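How to clean a pale timber tabletop without wrecking the finish

Krishnamoorthy D'Souza
5/30/22

Most advice on caring for light-coloured tables comes from people with a bottle to sell. I have been through the Noltach spray, the Eveck wipes and a tin of Warrier balm that claimed to "feed" the wood. A sealed top can't eat anything. Save your money until you've tried dish soap.

What you need: two soft cloths, a bucket, 3 litres of lukewarm water and a small squirt of plain dish soap.

1. Clear the top and brush off the crumbs. Grit is what scratches.

2. Wring the first cloth out hard. If it drips, wring it again.

3. Wipe with the grain, end to end. Where the pattern bends into arches, don't try to chase every curve — follow the general run of the lines.

4. Go over it with the second cloth, rinsed in clean water, then dry it with a towel.

5. Check for smears by crouching and looking across the top towards a window.

Glare is handy for that last step, but be wary of what it tells you about colour.
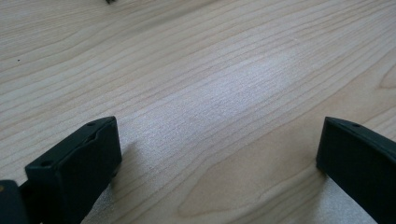 Issue 68, p. 6

Where the light lands, the grain goes silvery and almost white, and it's easy to take that for a worn finish. Away from the glare it is beige and tan again, with a more honey-toned patch in the looping grain. Move your head before you reach for the sandpaper.

As for polish, I'd skip it. Cendari says its version lasts up to six months, and I'd like to know who measured.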